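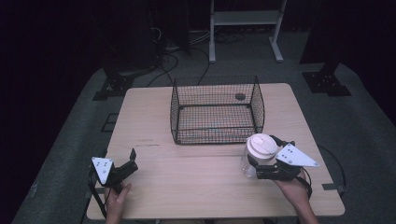 Bottle in the right gripper, left one open, basket still empty.

How many demos before I retrain?

I'm recording bottle-into-basket episodes with two hand-held grippers. I have 40 so far and the policy still misses the rim of the basket. Keep recording or train again first?

Gregor Rutherford

2 answers

Calum Lindsay
Keep recording. We had 186 before ours got over the rim. Move the basket a little between takes and start the bottle in different spots. Don't throw out the slow ones.

halliday39
Is your left hand doing anything? If not, try one gripper. Also check your cables.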